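Boards > Manipulation > Control & Perception Software
January 28, 2024, posted by wakana_m

Cable seating, planner fine, last inch not fine

Hi all, Wakana Murakami here. I've got two arms working on one cable clip on a rail, and I'm losing my mind a little. The planner gets the gripper to the clip every time, no complaints (thank you Gutura!). Then I switch to the force controller for the last bit and it hunts. Back and forth, back and forth, until the timeout hits. The loop's at 20 Hz because that's what my vision node gives me. 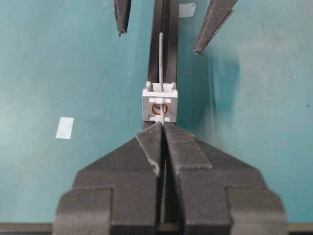 Wrist cam view, fingers closed at the clip. The other arm's fingers are open up top.

I've tried dropping the gains by half and it just hunts slower. Any ideas before I rip out the handoff logic?

gripfail22 wrote:
20 Hz is your problem, full stop. Don't tie the force loop to the camera! Run force as fast as your driver allows and let vision nudge the target whenever it has something new. I did this on the Maldale stack in June and the hunting went away the same afternoon.

hedvig_h wrote:
I'd look at perception first. Light gray cable over a dark rail is easy, but right at the clip you've got gray on gray, and I bet your cable pose jumps there. Log the pose while the arm is parked. Mine wandered 2 mm standing still, and no loop rate fixes that.
- Hedvig Hellström

gripfail22 wrote:
Disagree, 2 mm of noise through a decent filter is nothing. She said it hunts slower with lower gains, so it's the loop.

hedvig_h wrote:
A filter adds lag, and then you're back to hunting :) Log it and see.

wakana_m wrote:
OK, logged 3,000 samples parked. You're both kind of right, ugh. The pose hops between two values right at the clip, and my filter was smearing the hop over 6 frames. I'm freezing the vision target once the fingers close and moving force to its own thread tonight. Will post the config if it holds.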